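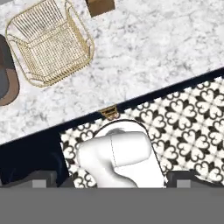
The Bills That Only Come Around Once in a While

My car insurance comes due twice a year, and for most of my adult life it has surprised me twice a year. I'm not proud of it. I'd get the envelope from Satgate (later the email, later the little buzz on my phone), see $693, and feel the way you feel when you miss a stair in the dark. Then I'd move money out of savings, eat a lot of eggs for three weeks, and forget all about it until November, when it happened again!

I make decent money. I pay my rent on time, I don't gamble, I've never owned a boat. I had a budget too, a nice one with colored columns, and according to that budget I should have been putting money away every single month. Every single month something came up. The tires. The dentist. My cousin's wedding, which had been on the calendar for a year and a half and still managed to ambush me.

I finally griped about it to Mahnaz Abbasi over lunch. She kept the books for a flooring company in Weltatthorpe before she retired, and she has the calmest relationship with money of anyone I know. She let me finish, stole a fry, and asked what my "something came up" cost last year.

I had no idea. She told me to go find out before I said another word about it.

One Evening With a Year of Statements

So I did. I logged in to my account at Ladix, which is the credit union I've been with since college, and went back through twelve months of transactions looking for anything that didn't happen monthly. I'd planned on an hour and it took me until almost midnight, partly because I kept stopping to wonder what on earth I'd bought at a garden center in February.

My rule was simple. If it was rent, groceries, gas, phone, or electric, I skipped it. If it came once a year, twice a year, or just at random, it went on a yellow pad. Car insurance went down first, both payments. Registration. The cat's shots, $95, and she hated every minute. Renewing the cloud storage, the gym's sneaky "annual maintenance fee" of $57, Christmas presents, the flight to the wedding, the wedding gift, the shoes for the wedding (I know).

When I added up the pad it came to $2,976.

I sat there and looked at that for a while. I'd been telling myself for years that I had bad luck with money, and most of that list was stuff I could have written down on New Year's Day. The cat gets shots every year. Christmas is in December. Satgate has never once forgotten to bill me.

Then I divided by twelve and got $248, and I felt a lot better, because $248 is a number I can look at without lying down.

Mahnaz called the next morning to ask if I'd done it, and when I told her the total she said hers used to be worse, on account of a furnace.

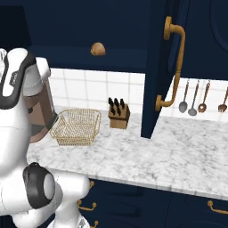
Where the Money Sits

People call this kind of thing a sinking fund, a name that makes it sound like it's going to the bottom of a lake. I call mine Kamel. The idea was humps, storing things up for the dry stretch, and when I typed it in as a nickname for the account I spelled it with a K and decided to leave it. Every payday, half of that $248 goes to Kamel automatically. I get paid twice a month, so it works out evenly. If you get paid every two weeks you'll have a couple of extra paychecks in the year, and you can either skip those or let them pad the account a bit.

I tried keeping the money in my regular savings first and it was a mess. I couldn't tell which dollars were for the car insurance and which were for an actual emergency, so I'd look at the balance, feel rich, and buy a rug. A separate account fixed that. Mine was free to open and has no minimum, but check yours, since some places charge a monthly fee if you dip under a certain balance, and this account is going to dip. It's supposed to! It goes up and up and then the insurance bill flattens it.

I also keep the yellow pad, or a cleaner copy of it, taped inside the cabinet where I keep the coffee. One line per bill, with the month and the amount. When something gets paid I put a check mark next to it and write in what it really cost. The registration went up a few dollars this year. The cloud storage I canceled, after finding out I was paying for room I'd never used.

The First Few Months Are Awkward

If you start today, there's a fair chance a big bill lands before you've saved enough to cover it. Mine did. I had two months in the account when the insurance came, and I was $197 short. I'd half expected that, so I covered the gap out of savings and paid savings back over the next few paychecks. It was annoying. It was also a whole lot less annoying than being short the entire amount.

If you've got a tax refund or a bit of birthday money coming, I'd put it here first to get a head start. Another way to do it is to pick your one worst bill, save for only that one, and add the others later. My sister went that route with her property taxes and she's much happier than she would have been with my giant list.

What doesn't go in, at least for me, is a real emergency. A broken ankle or a lost job isn't on the pad, and I keep other savings for that (not as much as I should, I'm working on it). Tires I went back and forth on. I don't know when I'll need them, but I do know I'll need them, so now there's a line for tires and I put a guess beside it.

The gym fee, by the way, I called about. A very polite young man told me it was in the contract, and I went and looked, and it was. Page four. I've moved it to the top of the pad with a question mark next to it, and I have until spring to decide whether I like the treadmill that much.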